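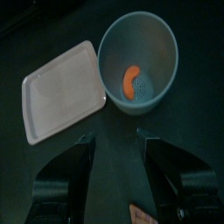
A white tray and a cup on a dark tabletop.

The Kurari Street Vending Ordinance is a local law of the city of Kurari which regulates the sale of food and small goods on sidewalks, in squares and at the entrances of public parks. It was passed by the city council on 17 Jul 2023 and came into force in August of the following year. The ordinance replaced an older permit system, under which the number of vendors was fixed and a permit could be held for life. It is often called the Tahiri law in the local press, after council member Othmane Tahiri, who wrote the first draft.

Background

Under the former rules, a vendor in Kurari needed a permit from the Department of Streets. The department did not issue new permits, except when an old one was given back. Because permits did not expire, very few were given back. Many holders had left the trade and let other people use their permit against a monthly payment. This practice was forbidden, but the department had only a small inspection office, and the fine was lower than the price of renting a permit for one season.

Vendors without any permit worked mostly in Turia, the market district south of the river. Their carts could be taken away by the police and kept in the city yard on Salameh Street until a storage fee was paid. Perishable food was destroyed on the same day. The Turia Vendors' League, founded by fruit sellers and coffee sellers of the district, had asked for a change of the rules under three different mayors. An early proposal to add a limited number of permits for Turia only was withdrawn after shop owners on Salameh Street objected to it.

The question returned to the council after the neighboring city of Drernska ended its own cap on permits. Several vendors from Kurari moved their business there, and the council asked for a comparison of the two systems. The comparison was written by the city's legal office. It found no reason in the city charter for keeping the cap, and it observed that the lifetime permit had been introduced by a department rule which the council had never voted on.

Drafting and debate

Tahiri, who represents District 2, presented his draft in the Committee on Streets and Commerce. In its first form, the draft removed the cap completely, moved the inspection of vendors from the police to the Health Office, and made the city responsible for public toilets and water points in every vending zone. The last point was removed in committee on grounds of cost. It came back later in a weaker form, as a duty of the city to publish a map of the existing toilets and water points.

Three groups took part in the hearings with prepared statements. The League supported the draft but asked for stronger protection of vendors who had worked for a long time at the same corner. The Chamber of Shops wanted a minimum distance between a cart and the door of a shop selling the same goods. The permit holders, who had formed their own association, asked to be paid for the loss in value of their permits. The legal office answered that a permit was a license and could not be treated as property, and no payment was included in the final text.
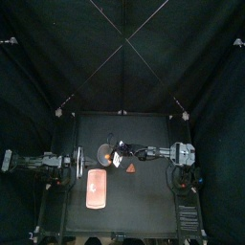

The distance rule became the most difficult part of the negotiations. The Chamber's proposal would have closed most of Salameh Street to vendors, as nearly every building there has a shop on the ground floor. Tahiri offered a shorter distance that would apply only to restaurants and cafés, and only in their opening hours. The Chamber refused this offer at first and accepted it after the mayor's office said it would not sign a law that left the question open. The League also accepted, although its Turia section voted separately against the compromise and published its reasons in an open letter.

A second disagreement concerned the background of the applicants. The draft did not require proof of immigration status, and an amendment to add this requirement was defeated. An applicant may prove identity with any document that carries a name and a photograph, including a library card issued by the city.

Main provisions

The ordinance creates two kinds of permit. The general permit allows the sale of goods and packaged food. The food permit allows the preparation of food at the cart, and its holder must complete a one-day course in food safety. Both permits are valid for 52 weeks and are renewed automatically if there is no unpaid fine. The application fee is 20 dollars for either kind. A permit is tied to one person and may not be rented, sold or given as security for a loan. In case of death or long illness, it can be transferred once to a member of the household.

The city is divided into open zones, assigned zones and closed zones. In an open zone, a vendor may stop at any place which leaves enough sidewalk for pedestrians and wheelchairs. In an assigned zone, places are marked on the ground and distributed by a drawing every spring, with priority for vendors who can show that they used the same corner before the law. Closed zones include the hospital entrances, the bus station platforms and the steps of the courthouse. The council must review the list of zones every second year.

Inspection belongs to the Health Office for food and to the Department of Streets for everything else. The police may be called only if there is a danger to the public. For a first violation, the inspector gives a written warning in the language which the vendor has chosen on the application form. Carts may no longer be confiscated for the absence of a permit alone — this was the point that the League had considered most important from the beginning.

Referendum

After the vote in the council, the association of permit holders started to collect signatures for a referendum on the ordinance. The charter of Kurari requires 4,000 valid signatures, and the association handed in its sheets two days before the deadline. The city clerk first declared the petition insufficient, as many signers had written a shortened street name. A judge decided that a shortened street name did not make a signature invalid, and the question was placed on the ballot.
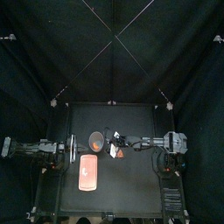
The campaign was short and did not follow the usual party lines. Both large parties left the decision to their members. Supporters of the law held most of their events in Turia and in the student quarter, while opponents concentrated on the outer districts, where there are few vendors and where the campaign spoke mainly about cleanliness and traffic. The Chamber of Shops remained neutral. Its chairwoman explained that the members were divided, as some of the smaller shops hoped to put a cart of their own in front of the door.

The ordinance was confirmed with 52 percent of the votes. The highest support was recorded in Turia and the lowest in the hill districts on the eastern side. The association of permit holders accepted the result but continued a separate lawsuit for compensation, which was rejected in the first instance and is now before the court of appeal.

Implementation

The start of the new system was delayed by the computer program for applications, which had been bought for parking permits and could not process an applicant without a vehicle number. For the first months, applications were accepted on paper at the counter on Salameh Street. The former confiscation yard behind the same building was given to the League under a lease and is used for the overnight storage of carts.

The first drawing for assigned places was repeated after complaints that the priority rule had been applied in different ways by different clerks. The Department of Streets then published a list of the documents it accepts as proof of earlier use, among them old fines. In this way some vendors could use the record of their former violations in order to keep their corner.

Reception

The law was received positively by the League and by most newspapers of the region. Critics have pointed out that the fee does not cover the cost of inspection and that the distance rule is hard to measure on narrow streets. Residents of the squares near the river have complained of generator noise in the evening, and a rule on quiet equipment is under discussion in the committee. Drernska has since copied the provision on warnings in the vendor's own language. Tahiri has stated in committee that he regards the missing obligation to build toilets and water points as the main weakness of the law and that he intends to propose it again at the next review.

See also

Salameh Street
Turia Vendors' League
Local government in Kurari
Permit system of Drernska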